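Little whiteboards land at Planden

Every desk in the Planden study room now has its own tabletop whiteboard, and they're already getting a good workout! The 97 boards were set out in November, replacing the pile of scrap paper that used to live by the door.

"I love that you can scribble a terrible idea and wipe it away," says Marwan Mahasneh, who runs the evening maths group. His favourite colour to teach in is red – easy to spot from across the table.

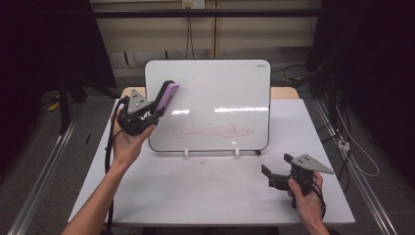 Looking after your board

The small white boards with black frames stand up on their own little feet, so there's no need to lean them on anything. Give yours a good going-over with the eraser before you head home, and wipe the tabletop in front too, as pink smudges love to settle there. Spare markers are at the front desk until 9 pm – come and have a doodle!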